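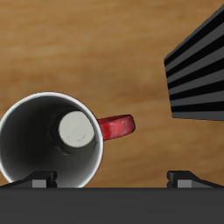 Simulator view from the wrist, red mug at lower left, fingers open on either side of the gap.

Progress report to the Tretatdale Makers Fund
Project: Hoani, a tabletop helper arm
From: Leonie Rutherford, Plorbridge shared workshop
Feb 17, 2026

Hi Marama,

You asked for something a bit longer than last time, so I've made a cup of tea and I'm going to try to cover everything. Short version — the arm is built, the simulator is finally good enough to be useful, and we're behind on the shoulder joint. Money is okay.

The sim first, seeing as it ate most of the winter. Ewan moved us over to a new scene with a wood tabletop, and the view you get now is the one the real wrist camera will have, looking straight down past the fingers. The old view was from the side and it looked great in demos, but you couldn't learn much from it. Down the wrist you see what the arm sees, and a mug turns into a white ring with a dark hole in it and a red handle poking out to the right. The software has to find that handle. It does pretty well when the handle is pointing into the open wood like that, and much worse when it's turned in under the gripper body.

We ran 230 simulated grasps on the mug with the handle in different positions, and 74 of them failed. I know that sounds like a lot! Most of the failures were the same thing, though: the left finger comes down on the rim. Saskia thinks we should back the wrist off before turning it, and she's rewriting that part of the approach now. The striped block at upper right is there so the arm has a second thing on the table to stay clear of. Plain black and gray stripes, nothing fancy, but the edge finder used to lock onto them and forget all about the mug. Ashton fixed that in an evening, after I'd spent a week poking at it (I'm over it, mostly).

The wood grain gave us some trouble too. With a flat gray table everything worked, then we put the brown grain in and the software started seeing handles in the darker bands. I'm glad we found that out on a screen, because the bench at Plorbridge has much busier grain than the one Ewan drew.

Now the real arm. The base is bolted down, the elbow moves, and the wrist turns both ways without catching the cable. The gripper is on and the pads are glued. The first set of pads peeled off in the heat by the window, so we switched glue and they've stayed put so far. The shoulder is the sore spot. We stripped 2 gears on it before we worked out that the motor mount was flexing, and the new mount has to be cut on the big machine, which is booked solid by the canoe people. Ewan has a slot and I've asked him to guard it with his life.

The camera is wired up but not lined up. Saskia printed a bracket that's very nearly right. She'll print another.

Spending: the Flulska controller board was the biggest item and it's paid for. Glue, cable, filament and the replacement gears came out of the parts line, and there's enough left there for the new mount plus one more mistake. We haven't touched the travel line. If you're all right with it, I'd like to shift that over to a spare wrist motor, as the one we have gets warm and I don't want to be stuck waiting on a delivery with the arm in pieces.

What's next, in the order I'd like it to happen: shoulder mount cut and fitted, camera bracket, then 10 slow runs on a real mug with somebody's hand on the stop button the whole time. After that we go back to the sim with whatever we learned and try a glass, which Ashton is dreading. We had said July for the open evening and I still think July works, provided the shoulder behaves.

One thing I could use help with — do you know anyone who'd let us try the arm in an ordinary kitchen for an afternoon? The workshop bench is the wrong height and the light is awful. My aunt offered, but her counter is already full of jam jars.

Receipts are in the shared folder, except for the second lot of cable, which Ewan swears he has in his van.

Leonie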